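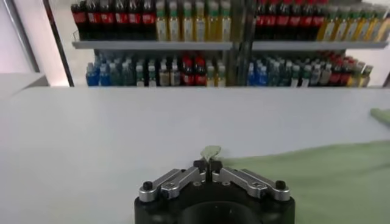

Bottled drinks on store shelves. Every label wants you to pick it first.

Can You Trust a Drink Label?

Walk into any store and the bottles start bragging. "Natural!" "Pure!" "Full of goodness!" Should you believe them? Not right away.

Start with the word "natural." It sounds like somebody squeezed a fruit five minutes ago. But sugar comes from plants, so a very sugary drink can still have that word on the front. It doesn't tell you much.

Next, be suspicious of pictures. A label may show a huge juicy peach. Turn the bottle around and read the ingredients. They are listed in order of weight, with the biggest one first. If water and sugar come first and peach is near the end, that peach on the front is showing off.

Now look for the serving size. Say a drink called Plama has 2 servings in one bottle. The sugar number on the back may be for just one of them. Drink it all and you have to double it. Sneaky? Kylie Costigan, who teaches fourth grade in Porklow, thinks so. Her students wrote their own labels for plain tap water, and "Crisp Mountain Feeling" won the class vote. There are no mountains near Porklow.

What about "Kids love it"? Which kids? Who asked them? If a company asked 50 kids at its own party, with free cookies, I wouldn't be too impressed.

Try it yourself: find a bottle at home, cover the front with your hand, and read only the back. Would you still pick it?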